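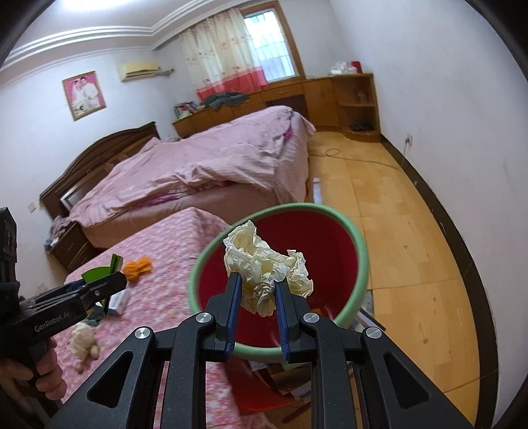 Can a machine tidy a bedroom yet? I do controls work on packaging lines, where every carton arrives square and in the same place. At home the job is closer to a crumpled wad of cream paper over a red-lined bin, with a patterned sheet and a stuffed toy nearby. I have a quote from Radport for a mobile arm with a 6 kg payload and a 336 mm reach at floor level. Is trash pickup realistic, or should I wait?

vustix_tech
Payload is irrelevant here. Paper weighs nothing. The problem is grip force – too little and foil slips, too much and a thin box folds up between the fingers. Ours at the shop (Nevex, two fingers, padded) ran 500 picks of mixed packaging and dropped or missed 196. Most misses were flat items on cloth, where the fingers took the sheet too. Ask Radport for numbers on a soft surface.

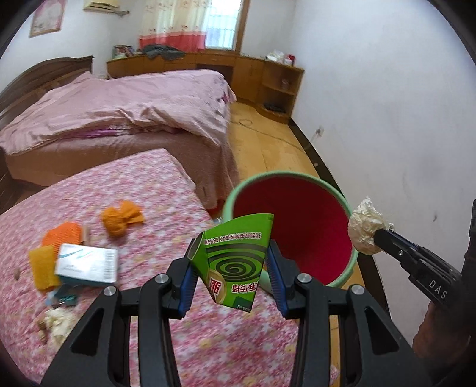

Ghorbani Automation
Separate the chore into steps:

1. Deciding what is trash. Still poor. A tissue is easy, a small box left on a bed may be full.
2. Picking it up. Workable on hard floors.
3. Releasing over an open bin. Solved, provided the bin stays put.

I would wait on step 1.

benchvise
no. get a bigger bin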